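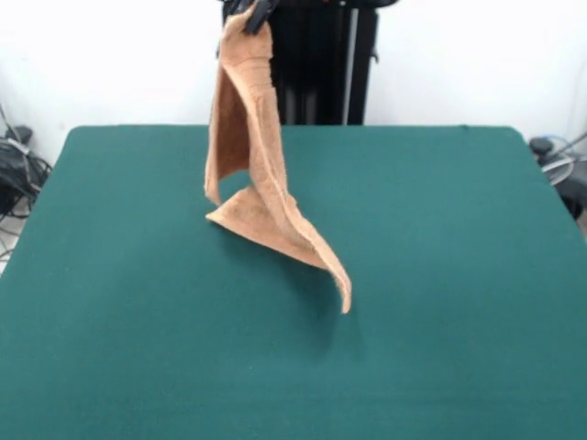
The Towel Question

Most households own more towels than they use. Open the closet in almost any home and the same layers appear: two or three good ones near the front, a stack of older ones behind them, and at the bottom a few that came from a dorm room, a gym bag or somebody's first apartment. They are rarely thrown out, and they are rarely used either.

Sun-ja Ki has spent much of her working life with towels. She ran the linen room of a hotel in Catmont for many years, and now she has a small shop on the same street, where she sells bath linens and repairs them. The repair bench takes up more floor space than the shelves. On a weekday morning there were robes waiting for new belt loops, a pile of hand towels from a dental office, and a bath sheet with a torn corner that its owner wanted back by the weekend.

"People will fix a chair," Ki said. "They'll fix a coat. With a towel they think it's finished when the edge goes. The edge is the easy part."

A terry towel is a simple thing with a few places to go wrong. The cloth is woven with two sets of lengthwise threads. One set is held tight and makes the flat ground of the fabric. The other is left slack and pushed up into loops, which give the towel its surface and do the drying. Longer loops hold more water and take longer to dry. Shorter loops feel flatter and last better. Near each end there is often a woven band with no loops at all, and beyond that a hem. Down the long sides there is either a second hem or a selvage, where the cross threads turn back on themselves.

The sides usually fail first. A towel gets pulled by its edges every time it comes off a hook, and again when it is dragged out of a washer tangled with everything else. The stitching wears through in one spot, the hem opens, and the ground cloth starts to fray. If the towel is mended at that point the job takes a few minutes. If it is left for a dozen washes, the fray moves inward and the repair means cutting away a strip and turning a new hem.

Ki does both. She trims the frayed part along a straight line, folds the edge over twice and stitches it on a heavy machine with a long stitch. A short stitch, she said, perforates the cloth. She uses polyester thread on cotton towels, a choice some of her customers object to, and she does it anyway. Cotton thread wears at the same rate as the towel, and she doesn't want to see the same hem twice.

She charges 8 dollars for a side and doesn't charge for snagged loops, which she snips level with scissors while the customer waits. A snipped loop does not run the way a snag in a sweater does. The ground threads hold it in place. Pulling the loop is what causes the bald line across the cloth.

The other half of her business is advice, which she gives to people who have come in to complain. The complaint is usually that their towels have gone stiff, or that they have stopped absorbing, or that they smell sour as soon as they are damp. She thinks all three have the same few causes.

The first is too much detergent. Towels are thick, and a machine packed with them does not rinse well. What stays behind dries in the loops and makes them harsh. Her rule is half the detergent the cap suggests and a drum no more than two-thirds full. The second is fabric softener, which coats cotton and leaves it slick. A towel washed with softener every week can feel very nice in the hand and push water around on the skin. The third is time. A wet towel left in a heap overnight starts to smell, and an ordinary warm wash may not clear it.

For towels that have already gone wrong she recommends a hot wash with no detergent at all, then a second one with a cup of white vinegar, and a full dry. She told me to check the care label before using the hottest setting, and never to put vinegar and bleach in the same load. Some towels come back after one round. Others need to be done again a week later.

I tried it at home on four bath towels that had been bothering me for a year. The water from the first wash was cloudy and had suds on it, though I had added nothing. After the second wash, three of the four felt like different towels. The fourth was still flat and gray, and I cut it up for rags.

Ki is less certain about line drying. She grew up with it and likes the smell, but a towel that dries in still air comes out like cardboard. The loops need to be moved while they dry. A windy day will do it, and so will ten minutes in a dryer at the end. At the hotel they tumbled everything, and the linen was worn out sooner for it. The lint in the trap is the towel, after all, a little at a time.

The hotel is where she learned about weight. Towels are sold by grams per square meter, a figure that some labels give and many leave off. A thin gym towel may come in under 400. The bath towels she bought for the hotel were 448, a number she remembers because the mill would not round it and neither would the accounts office. Guests liked heavier ones. The laundry did not, and the laundry won. A heavy towel takes longer to dry in a machine and very much longer on a rail, and in a bathroom without a window it may not dry between one morning and the next.

Her own shelves reflect that. She stocks 2 weights from a mill called Ovau and a flat waffle weave from Lu, and she steers people with small bathrooms toward the waffle. It looks like a dish towel and many customers put it straight back. The ones who take it home, she said, tend to return for the rest of the set.

She doesn't carry white, either. White was right for the hotel, where it could be bleached and every towel matched every other towel. In a house it picks up makeup, hair dye and the pink from a new T-shirt. She sells sand, gray, a dull green and a dark blue, and suggests that anyone who uses acne cream with benzoyl peroxide should keep one cheap towel for the face, as it bleaches color out of cotton in orange spots and nothing puts it back.

How many towels a home needs is a question she gets often. Her answer is three bath towels a person: one in use, one in the wash and one on the shelf. Guests can have a pair between them. Everything beyond that is storage, and towels stored for years do not stay new. The folds yellow, and cotton kept in a closed plastic bin takes on a smell that is hard to wash out.

Every January, when the sales are on and people replace what they have, she puts a bin by the door and takes in the old ones. Last winter it filled seven times. Anything sound goes in the wash and then to a shelter for families in Vovcombe, which wants bath size and has no use for washcloths. Worn ones go to the animal clinic two doors down, provided the hems are intact. Loose threads can wrap around a paw or be swallowed, so Ki trims those first. What is left becomes rags, sold by the bundle to a garage and a house painter. A bundle is 50 pieces, cut to the size of a dinner napkin, with the thick end bands taken off.

She showed me one towel that she keeps for herself, on a hook behind the bench. It came from the hotel and it is older than the shop. Both long sides have been turned in, so it is narrower than it used to be by several inches, and one of the end bands has been replaced with a strip from another towel in a slightly different blue. The loops are thin in the middle. She dries her hands on it between jobs, and she had it in the wash the day before I came.

The torn bath sheet was done by the time I left. She had cut the bad corner off square, then cut the other three to match, and folded it with the new hems showing.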